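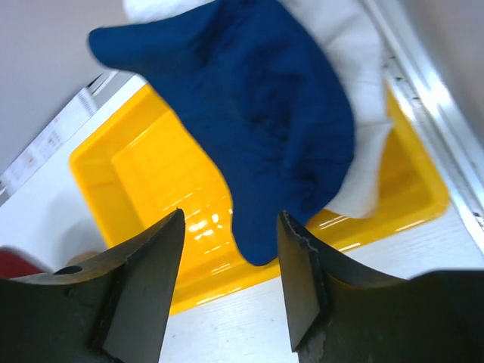 Textilsortierung: Gelbe Schalen ersetzen die Sammelkartons

Seit Juni läuft die Vorsortierung der Kleintextilien in der Annahme Orner über gelbe Schalen. Die bisherigen Sammelkartons entfallen. Eine Schale nimmt gemischte Ware auf: Hüte, Mützen, Tücher und sonstige weiche Kleinteile, dunkel und hell zusammen. Getrennt wird erst am weißen Tisch.

Für die Bearbeitung gilt Arbeitsanweisung 3177 in der Fassung von Frauke Stüber. Die Ware wird einzeln entnommen und nicht im Bündel gezogen. Dunkelblaue und weiße Teile liegen in der Schale häufig übereinander; das obere Stück ist vollständig abzuheben, bevor das nächste gefasst wird. Über den Rand hängende Stoffe bitte vor dem Transport in die Schale zurücklegen. Der Füllstand ist auf 75 Prozent der Randhöhe begrenzt. Bei höherer Füllung lassen sich die Schalen im Regal Drivex nicht mehr einschieben.

Farbgruppen am Tisch: 1 Weiß, 2 Blau und Schwarz, 3 Rot und Braun. Mehrfarbige Teile gehen nach der Farbe der größten Fläche. Bei Hüten zählt die Außenseite, das Futter bleibt unberücksichtigt.

Fischerhüte werden seit der Umstellung gesondert geprüft. Maßgeblich ist die Krempe: Die umlaufenden Steppnähte müssen durchgehend geschlossen sein, ebenso die Naht am Kopfteil. Falten in weicher Baumwolle sind kein Mangel und werden nicht erfasst. Der dunkelrote Hut mit mehreren parallelen Nahtreihen in der Krempe dient in der Einweisung als Muster für diese Bauart. 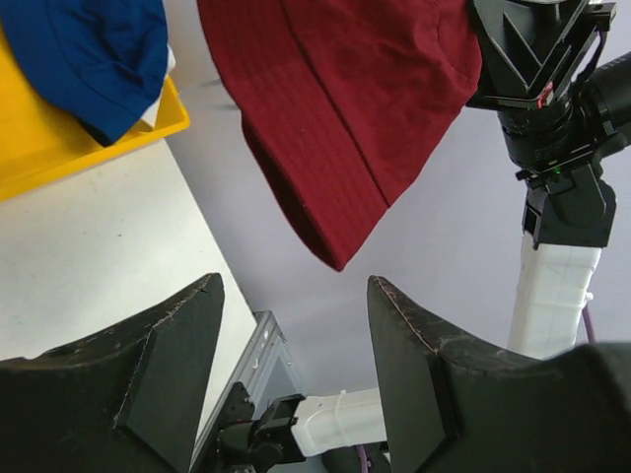

Ablage und Rückfragen

Geprüfte Hüte werden mit der Krempe nach unten in die Fächer von Godoy gelegt, höchstens drei übereinander. Eine Charge umfasst 50 Teile — Restmengen bleiben bis zum nächsten Durchgang in der Schale. Leere Schalen werden feucht ausgewischt und gestapelt. Rückfragen zur Farbzuordnung an Gudrun Fagerlund, Änderungswünsche zur Arbeitsanweisung schriftlich an Frauke Stüber.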